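Section 2. Setting Up the Pidance Viewing Meter

Applies to the Pidance meter and remote supplied to households in the Tumus television panel. Revised February 19, 2021.

Before you start

Your household has agreed to take part in the panel that Tumus uses to work out how many people watch each program. The meter records which channel or streaming service is on and who is in the room. It does not record conversation, phone calls or anything you type.

Set up one meter for each TV set in the home that is used for regular viewing. A set in a guest room or garage counts if anyone watches it at least once a month. A set that is kept in a closet does not need a meter until it is brought out.

You will need:

The Pidance meter
The power supply marked Lambert
The short HDMI cable
The audio sensor on its thin gray lead
The meter remote, with batteries
The household sheet that came in the welcome envelope
Your home Wi-Fi name and password

Keep the box and the foam insert. You will need them to return the equipment when your time in the panel ends.

Caution: Use only the Lambert power supply. Supplies from routers and cable boxes may have a plug that fits, but the voltage can be different and the meter can be damaged.

Connecting the meter

1. Turn off the TV and any cable box, game console or streaming player connected to it.

2. Place the meter on a flat surface next to the TV, with the display facing the seats. Leave a hand's width of open space on both sides for air. Do not put it on top of a cable box or amplifier.

3. Find the HDMI cable that runs from your cable box to the TV. Unplug it from the TV end and plug it into the port on the meter marked IN.

4. Plug one end of the short HDMI cable into the port marked OUT, and the other end into the TV port you just freed up.

5. Plug the audio sensor into the round jack marked A. Peel the backing from the sensor pad and stick it to the back of the TV, next to one of the speakers.

6. Connect the power supply to the meter, then to the wall. Use an outlet that is always on. If the outlet is controlled by a wall switch, the meter will lose power every time someone turns off the light.

7. Wait while the display shows START. When it shows HELLO, turn the TV and the other devices back on.

Note: If you use an antenna and no cable box, skip steps 3 and 4. The audio sensor is enough to identify over-the-air channels.

Note: If you have a soundbar and the TV's own speakers are turned off, stick the sensor pad to the end of the soundbar instead. Do not cover the grille.

Note: Streaming apps built into the TV are picked up by the audio sensor and through your home network. You do not have to connect anything else for these.

Connecting to your network

The meter sends its records once a day, in the early morning hours. A day's records take up very little data, less than a single photo from most phones.

1. Press and hold the button on the back of the meter until the display shows NET.

2. On the meter remote, press the arrow keys until the name of your home Wi-Fi appears. Press OK.

3. Enter the password with the arrow keys. Capital letters come after the small letters, and numbers come last. Press OK after each character and hold OK when you are done.

4. The display shows WAIT, then LINKED. If it shows NO LINK, the password was entered wrong or the signal is weak. Go back to step 1.

If the TV is far from your router, you can use a wired connection. Any ordinary network cable will work in the port marked LAN, and the meter will choose it over Wi-Fi automatically.

If you have no internet service at home, call the panel desk. You will be sent a cellular adapter called the Gurora, which plugs into the USB port. The adapter takes no part in your phone plan and nothing is billed to you.

Caution: Do not plug the Gurora adapter into a computer. It is locked to the meter and will stop working if it is read by another device.

Entering the members of the household

Each person aged 2 or older has a button on the meter remote. The order is printed on your household sheet. Please keep to it, even if you would have picked a different one, because the panel desk has the same order on file.

1. Press MENU, then choose PEOPLE.

2. Press button 1. The display asks for the year of birth. Enter it and press OK.

3. Choose F or M, or X if you do not wish to say. Press OK.

4. Repeat for each person on the sheet.

5. Press MENU to leave. The display shows a row of small lights, one for each person you have entered.

Visitors have their own button, marked V. The first time a visitor presses it, the meter asks for an age group. You do not enter a name for anyone, member or visitor.

Using the remote every day

When you begin watching, press your button. Your light turns green. When you leave the room or stop watching, press it again and the light goes out.

Do this even if you are only half watching. If you are in the room and can see or hear the set, you are counted. Someone asleep on the couch is not, and another person can press the button for them.

After a channel change, the lights may blink red. This means the meter wants to know if the same people are still there. Press OK if they are. If not, press the buttons that have changed. The lights will also blink after 70 minutes with no button pressed.

If you forget, do not try to make up for it later. Just press your button when you notice. Small gaps are expected and are dealt with when the figures are put together.

Football and other long broadcasts

People come and go during a game more than during most programs. Press your button when you go out to the yard or the kitchen for more than a few minutes. You do not have to press it for a short trip for a snack.

If you have a lot of people over for a game, the V button can hold up to nine visitors. Beyond that, enter nine and leave it. The same goes for holiday gatherings in December, when the panel desk gets more calls about visitors than at any other time of year.

When a game runs late and pushes back the shows that follow it, there is nothing for you to change. The meter goes by what was on the air and not by the printed schedule.

Recorded programs

The meter recognizes a program watched from a DVR or on demand, and notes the day it first aired. Press your button just as you would for a live program. Fast-forwarding through commercials is fine. Watch the way you normally watch.

Live and recorded viewing are reported separately. That is one reason the numbers in the morning news may be different from the ones that come out a week later. Early figures are drawn from a smaller group of markets and are adjusted as the rest of the panel's records arrive.

How your records are used

The records from your home are combined with those of other homes before anyone outside Tumus sees them. The panel that your household belongs to has 2,000 homes in it, so a missed evening in one home matters a little, and a broken meter that goes unreported for a month matters more.

Please do not tell people online or at work that you are in the panel. Do not accept gifts or requests from anyone connected with a station, network or studio. If somebody asks you to watch a certain show, call the panel desk. You will not be in any trouble for reporting it.

Checking that the meter is working

Look at the display once a week. The normal display is the time of day and the row of lights.

CODE 70: The audio sensor is unplugged or has come off the TV. Press the pad back in place. If it will not stick, clean the plastic with a dry cloth and use the spare pad.

CODE 190: No records have been sent for three days. Check that your router is on, then follow the steps in "Connecting to your network" again. Your records are kept in the meter and will be sent once the link is back.

LOW BAT: Change the batteries in the remote. Your list of people is not lost.

Blank display: Check the outlet. Unplug the power supply, wait one minute, and plug it back in.

If a code stays on for more than a day after you have tried the fix, call the panel desk. Do not open the meter. There are no parts inside that you can replace.

Moving, replacing or adding a TV

Call before you buy, if you can. If the old set has already been taken away, peel off the sensor pad first and keep it with the meter.

1. Unplug the meter from the wall.

2. Disconnect both HDMI cables and the sensor lead.

3. Put the new set in place and follow the steps in "Connecting the meter" from the beginning.

4. Press MENU, choose SET, and pick the screen size from the list.

Network and household details stay in the memory, and you do not have to enter them again unless your Wi-Fi name or password has changed. If you are moving to a new address, leave the meter unplugged and packed in its box until the panel desk has confirmed that the new home can be included.

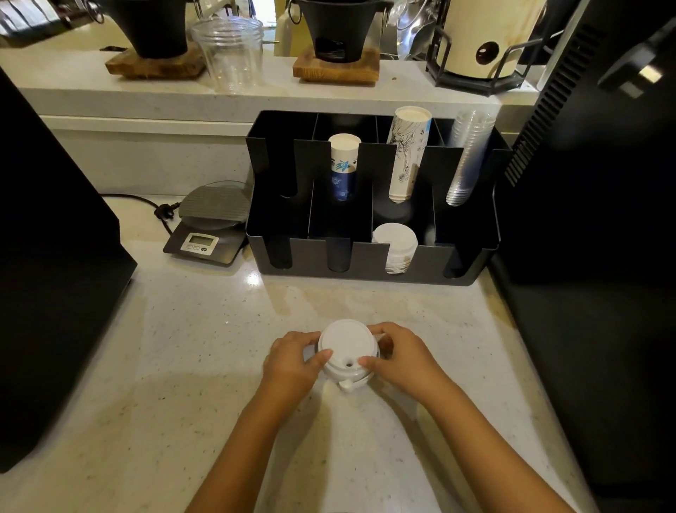
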